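Chapter 6
Looking after the hand-held gripper

The Plancombe course uses hand-held grippers in pairs, one for each hand. Each has two fingers with a blue pad on the inner face. The pads wear first and the screws come next, so most of this chapter is about those two parts. Set up at an ordinary table with a plastic basket as the target. 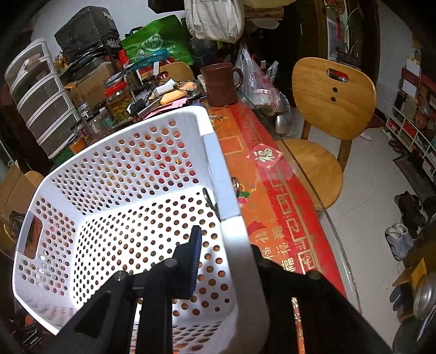
6.1 Checking the fingers

Open the fingers fully and look at the screws at the joints. A loose screw lets the finger twist, and the pads no longer meet squarely. Tighten each a little at a time – never one fully before the next. Begay's workshop notes ask for this check every 100 grips.
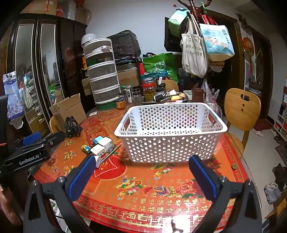
Fig. 6.2 Fingers open in front of the basket, with screws on both sides.

6.2 Testing the pads

Wipe the pads with a dry cloth and leave the ribs free of lint. Then close the fingers on something thin and flat, and hold it over the basket. 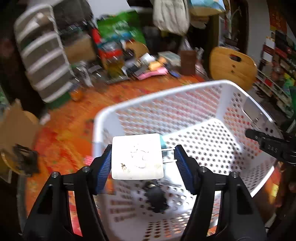

A worn pad lets a flat piece turn or slide. Pultex pads are changed as a pair, even when only one looks poor. Write the change in the log with the grip count; our first pair lasted 1478 grips, the second only 469.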